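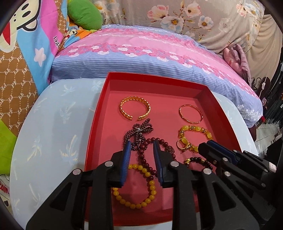
Jewellery in a shallow red box, with the blue jaw pads of a hand-held gripper on either side of a strand of reddish-brown beads.

Press releases | Software

Tadell releases Tedura 5, planning software for objects that tangle, bend and overlap

STAVHAM, August - Tadell, a developer of software for robot manipulation, today announces the release of Tedura 5. The new version of its grasp planning package is made for small objects which do not keep their shape, such as necklaces, bead strands, cords and light chains. It is available from this month to all customers with a current licence.

Most planning tools for grasping start from a rigid model of the object. The tool finds the object in the camera picture, fits the model to it and calculates where the fingers must close. For a box or a bottle this works well. A strand of beads has no fixed model, and when it lies against a bangle or under another strand, the camera sees only a part of it.

Tedura 5 treats such an object as a chain of short segments. Each segment receives its own estimate of position, and also a value which tells how sure the software is about it. The planner then looks for a place where the segments are well seen and where both jaws can come down without touching the neighbouring pieces. If it does not find such a place, it proposes a small sideways push first, and then it looks again.

"Our customers asked us for this during a long time, and we did not want to give them a half solution," says Aoife Kavanagh, head of perception at Tadell. "With a rigid bangle you can be wrong by a few millimetres and the grasp is still good. With a fine strand you close the jaws on the wrong side of one bead and you lift three things together. So the software must know what it does not know, and it must say this to the planner before the arm moves."

Learning from hand-held demonstrations

The segment model was trained on demonstrations recorded by people with hand-held grippers in ordinary rooms. The operators worked with household and personal objects, among them jewellery of different kinds: open cuffs, thin bangles, rings and beaded bracelets. Tadell decided for patterned cloths and normal room furniture in the background, so that the perception module does not depend on a clean grey table.

For this work the company also wrote a new import tool, named Odera, which is delivered together with Tedura 5. Odera reads the recordings, brings the camera and the jaw opening to the same clock, and marks the moments where the jaws close or open. The user can correct these marks by hand. In the earlier version this step was done with separate scripts, and a recording of 20 minutes could need a full morning of preparation. In internal tests at Stavham the same recording was ready in almost 13 minutes.

Other changes in this version

The collision check now includes the full outer body of the gripper and not only the jaws. This is useful for wide frames working inside shallow boxes and trays, where the side of the frame can touch the rim earlier than expected.

The viewer shows the confidence value of each segment as a colour on the camera picture. An integrator can see at once why a grasp was refused - before, this information was only in the log file.

Planning settings can be saved for each type of object and shared between workstations. Settings files from Tedura 4 can be opened, but the values for finger clearance must be checked again by the user, as the unit has changed from centimetres to millimetres.

Known limits

Tedura 5 does not untie knots, and it does not separate strands which are wound around each other more than one time. Clear and strongly reflecting beads can still give low confidence values under direct lamps. Tadell works on both points and will inform customers when there is a result to show.

Availability

Customers with a current licence receive Tedura 5 and Odera without extra cost. New users can ask for a trial version, which runs for 10 weeks with all functions. Documentation is available in English, and the installation guide contains a chapter about moving existing projects to the new version.

About Tadell

Tadell develops perception and planning software for robot arms and grippers. Its office and test laboratory are in Stavham. The software is used by system integrators and by research groups.

Press contact: Tadell press office, Stavham. Interviews with Aoife Kavanagh can be arranged on request.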